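Can It Put the Dishes Away Yet?

Every July I go back and check on the robots, because I still hate unloading the dishwasher and I live in hope.
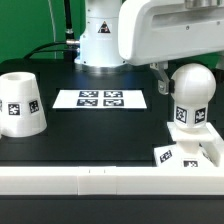

So, where are we? Picking up one thing and setting it on another thing is going pretty well! The folks at Brutum told me their arm now gets a simple stacking job right 22 times out of 28, as long as every part has printed markers on it so the software can tell where it is. My cereal bowls do not have markers on them (I suppose I could get stickers).

Shop-floor work is further along. Zutier has 2 arms loading parts for a small outfit in Guimarães, and they run almost 15 hours a day with somebody nearby to clear jams. Same parts, same spots, over and over, and I can see why that suits them.

A kitchen is another story. Wet glasses, a fork stuck in the rack, my kid's lunchbox with the lid half on... I asked Brutum about the lunchbox and they laughed. I'm still on dish duty, and I'll check back next summer.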